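Häufige Fragen zum Magesa-Greifset
Zusammengestellt von Pendo Mwakalinga

Seit ich den Beitrag über das Magesa-Set online habe, kommen ständig dieselben Fragen rein. Also sammle ich hier mal, was ich weiß. Ich habe das Set seit Juni in der Mache, ganz normal bei Gundard bestellt und selbst bezahlt.

Was ist in dem Set drin?

Zwei Greiffinger, der Greifkörper, eine Kamera mit sehr weitem Blickwinkel, ein Satz Klemmen und die Steuersoftware Noris. Den Arm müsst ihr mitbringen! Das haben einige überlesen (ich beim ersten Mal auch, keine Sorge). Adapter gibt es für die gängigen kleinen Tischarme, und falls eurer nicht auf der Liste steht, schreibt vorher an den Support.

Wie viel Platz brauche ich?

Ein normaler Tisch reicht. Wichtig ist vor allem eine matte, dunkle Unterlage, auf der sich die Teile gut abheben. Ich nehme eine dunkelgraue Matte und zum Üben einen runden grünen Plastikdeckel, weil der flach ist und trotzdem einen Rand hat, an dem die Finger etwas zu fassen kriegen. Mit offenen Fingern sieht die Kamera dann ungefähr so viel vom Tisch:
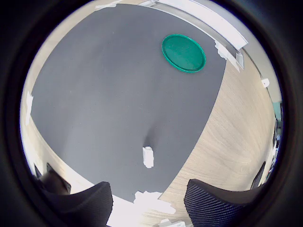 Muss die Unterlage festgeklebt werden?

Ja, bitte! Ich habe das am Anfang gelassen und mich einen ganzen Nachmittag lang gewundert, warum die Positionen wandern. Weißes Malerkrepp über Kreuz an die Ecken, fertig. Nehmt eins, das sich wieder rückstandsfrei ablösen lässt, sonst ärgert ihr euch beim Umbau.

Warum ist das Kamerabild so gebogen?

Das ist die Weitwinkellinse, die gehört so. Noris rechnet die Verzerrung raus, sobald ihr einmal kalibriert habt. Das dauert beim ersten Mal 20 Minuten, danach geht es deutlich flotter. Im Rohbild bleibt die Krümmung, da ist also nichts kaputt. Ich finde das Rohbild inzwischen sogar ganz praktisch, man bekommt die Fingerspitzen und das halbe Zimmer auf einmal zu sehen.

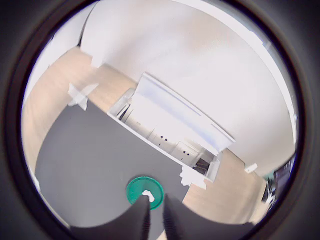 Nur beim Abschätzen von Abständen sollte man sich auf das Rohbild nicht verlassen, da liege ich nach Gefühl jedes Mal daneben. Dafür gibt es in Noris die entzerrte Ansicht, versteckt unter „Darstellung“, und zwar im zweiten Reiter.

Kommt der Greifer mit flachen Sachen klar?

Mittelprächtig. Deckel mit Rand gehen gut, Papierfitzel und Klebebandreste sind eine Quälerei. Elibariki Khaemba hat mir den Tipp gegeben, die Anfahrhöhe um 2 Millimeter zu senken, und seitdem klappt es bei mir viel öfter. Von 67 Versuchen mit dem Deckel sind nur 4 danebengegangen, damit kann ich leben. Für dünne Karten oder Folien würde ich trotzdem einen Sauger nehmen.

Und kleine Teile?

Gehen erstaunlich gut! Kleine Würfel sind sogar mein Lieblingstest, da sieht man sofort, ob die Finger sauber parallel schließen. Legt sie am Anfang mit etwas Abstand zu anderen Teilen hin und achtet auf das Licht. Ein heller Streifen quer über der Matte macht der Erkennung manchmal mehr zu schaffen als ein Schatten.

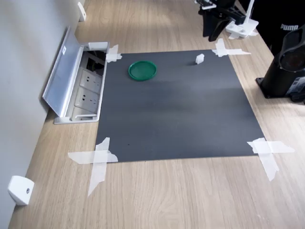 Wenn es bei euch dauernd spiegelt, hilft es oft schon, die Lampe ein Stück zu drehen oder die Helligkeitsautomatik in Noris abzuschalten. Letzteres hätte ich mir gern früher getraut, der Schalter klingt nämlich gefährlicher, als er ist.

Wie laut ist das Ding?

Der Greifer selbst surrt leise. Was man hört, ist eher der Arm.

Gibt es Ersatzteile?

Ja, die geriffelten Finger bekommt man paarweise bei Gundard oder über Estilstead. Bei mir war die Lieferung von Estilstead schneller, aber das kann Zufall gewesen sein.

Lohnt sich das für Einsteiger?

Wenn ihr schon einen Arm habt und gern bastelt: ja, unbedingt. Wer alles fertig aus dem Karton haben will, wird mit der Anleitung vermutlich nicht glücklich, die ist stellenweise arg knapp. Bakari Kariuki hat eine ausführlichere geschrieben, die verlinke ich, sobald er sie freigibt.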